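# Automation at Plurkcombe

**Automation at Plurkcombe** refers to the use of a robotic arm for shelf work at the Plurkcombe Reading Room, a subscription library and furniture lender with 11 employees. The arm is leased from Duma and runs on a scheduling program called Omamell. Staff call it Sebastian, a name that appears nowhere in the lease but everywhere in the staff logbook, usually followed by a verb in the past tense.

The arrangement began on Jul 1, 2022 and is still described in internal documents as a trial. It is chiefly of interest to people who study small workplaces, where the arrival of one machine can rearrange a surprising number of lunch breaks.

## Background

Plurkcombe lends books, most of them in Chinese and English, along with small pieces of household furniture. Its catalogue stood at 2,779 items when the lease was signed. Of these, a good share were somewhere other than where the catalogue said they were, a condition the staff handbook calls "in circulation."

Before automation, shelf work was done by whoever was standing nearest the shelves. This produced a workforce skilled in standing elsewhere. Benjie Cruzado, then the senior shelver, proposed in a memo that the duty be rostered. The memo was well received, and the roster was drawn up by Cruzado, who found himself on it more than anybody.

Management's answer was to look for a machine. Duma offered an arm already used for light sorting, and a program that could assign it jobs from the catalogue. The sales material promised to free employees for more meaningful tasks, and left the choice of tasks to the customer.

## Shelf work

The arm's duties are divided in Omamell into *reach*, *grasp*, *place* and *withdraw*. A fifth category, *wait*, was added at the request of the staff, who felt it should be recorded.

Jobs are set up by an employee known as the attendant. The attendant checks the floor, confirms the piece of furniture against the job sheet and stays within reach of the stop button. Omamell then carries out the job in steps, each of which the attendant may approve, repeat or cancel. Cupboard doors and drawers are treated as separate jobs from the shelves above them. Houseplants have no category of their own and are entered as "obstacle, living."

Slatted furniture gets its own chapter in the local manual. A flat board is one surface, while a slatted shelf is a row of narrow ones with gaps between, and leaves come up through the gaps. The chapter advises a slow approach from the front and reminds attendants that the plant won't move out of the way.

The arm at the slatted shelving unit, with the spider plant in its compartment:
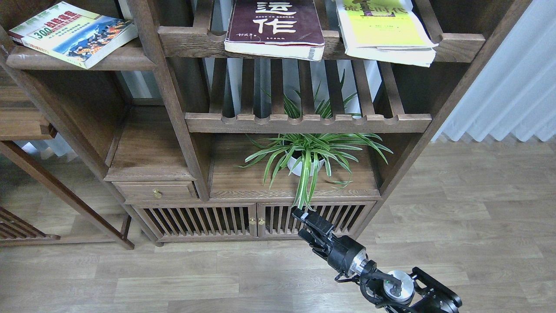
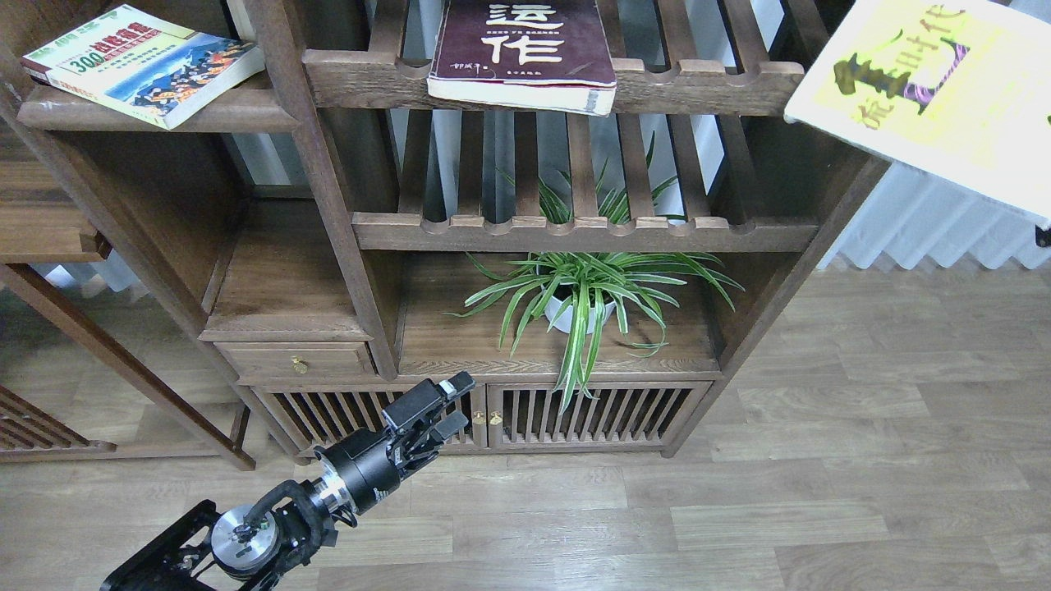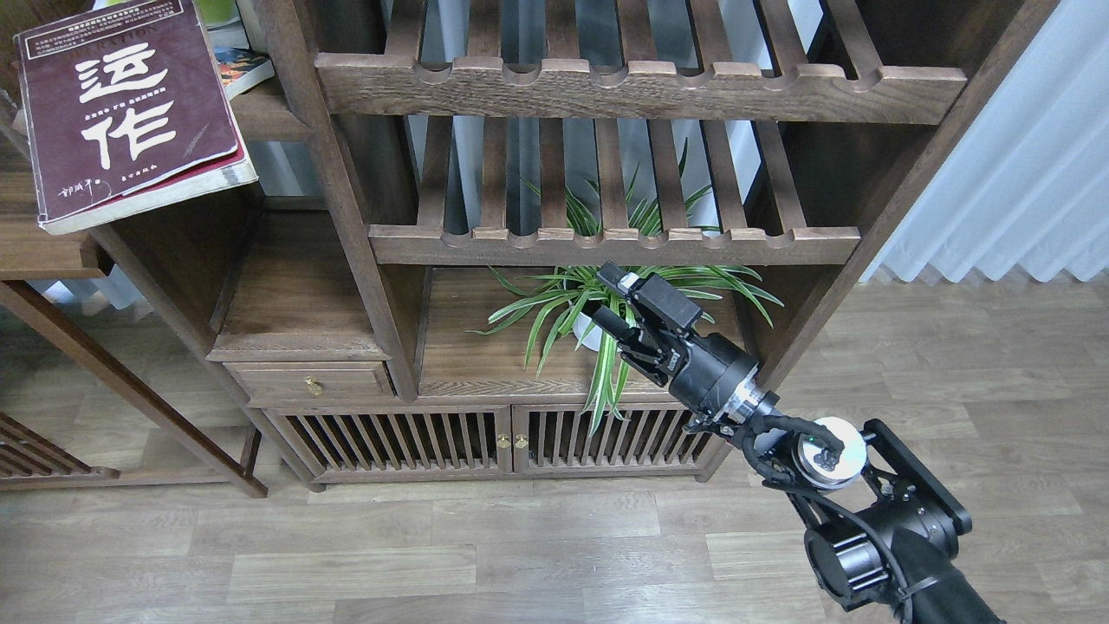
**Did anyone lose their job when the arm arrived?**

Nobody was let go. The staff numbered 11 before the lease and 11 after it, though two of them now have different job titles and the shelving roster has been replaced by an attendant roster.

## Effects on staff

### Job content

The largest change was in what counted as work. Under the old arrangement, shelving was something done between other things and never written down. Omamell writes everything down. A task that used to take a moment and leave no trace now generates a job sheet, a step log and, when it goes badly, a comment box.

Employees were at first uneasy about the log. It recorded the arm's movements, but it also recorded how long the attendant took to approve each one, and it was possible to read a person's tea break in the gaps. After a staff meeting in July, approval times were removed from the weekly report. They are still kept by the program, and the agreement says they may be opened only to look into a fault.

### Skills

Cruzado became the arm's main attendant and wrote most of the local manual, which runs to 92 pages. The Duma manual is shorter and has better diagrams. Cruzado's is the one people use, since it covers the back room's uneven lighting, the trouble with tilted paperbacks, and which of the low cupboards have doors that stick.

Several colleagues have noted that he knew all this before and was never asked to write it down. The machine needed instructions, so the knowledge turned out to be worth a title and a modest raise. He has said he would have accepted both without the machine.

Other employees were less drawn to attendant work. Watching an arm do a thing slowly is tiring in a way that doing it quickly is not, and the roster now limits attendants to 2 hours at a stretch. The limit was suggested by Aitana Miranda of the lending desk, who had done a full afternoon of it and reported that by the end she was approving steps in her sleep, though she asked that this be minuted as a figure of speech.

### Bodies

Low shelves and cupboards were the part of the job most disliked by people with knees. Handing some of this to the arm was popular. The gain has been partly offset by the job of crouching to see whether the arm has done it properly.

### Conversation

The old habit of shelving in pairs has mostly gone. It was inefficient, and was also how new employees learned the collection, the regulars and the gossip, in rising order of detail. Miranda now runs a half-hour shelving session by hand for newcomers, with the arm switched off. Omamell lists this session under *wait*.

## Division of decisions

The agreement between staff and management sets out what the arm may be scheduled to do and who may say no. Its main provisions are plain enough:

- An attendant can stop any job without giving a reason at the time.
- Damaged or fragile books are handled by people.
- Plants are watered by people, and moved by people before a job if the attendant thinks it wise.
- No job is scheduled during opening hours in an aisle open to members.
- Changes to the step limits need the attendant's signature as well as the manager's.

The third provision took the longest to settle. Management considered the plants decorative and outside the scope of the talks. The staff considered them colleagues of long standing. The wording adopted does not rule on the matter.

## Reception

Members of the reading room have taken the change calmly. Some ask to see the arm, and a few have asked whether it can recommend a novel. Complaints fell in the first months, then returned to their usual level once members realised that the overdue notices were unaffected.

Among the staff, opinion is divided less by age than by knees. Cruzado favours keeping the arm and adding a proper work light. Miranda favours keeping it on the present terms and has asked that any second arm be discussed before it is ordered, having noticed that the first was discussed afterward. Duma has offered a larger lease on two occasions. The offers are filed under *wait*.

## Terminology

Within Plurkcombe, to "Sebastian" a book is to return it to its proper shelf with great care and at great length. The word is also applied to people, most often during stocktaking.

## See also

- Attendant (workplace role)
- Job redesign
- Omamell
- Shelving, slatted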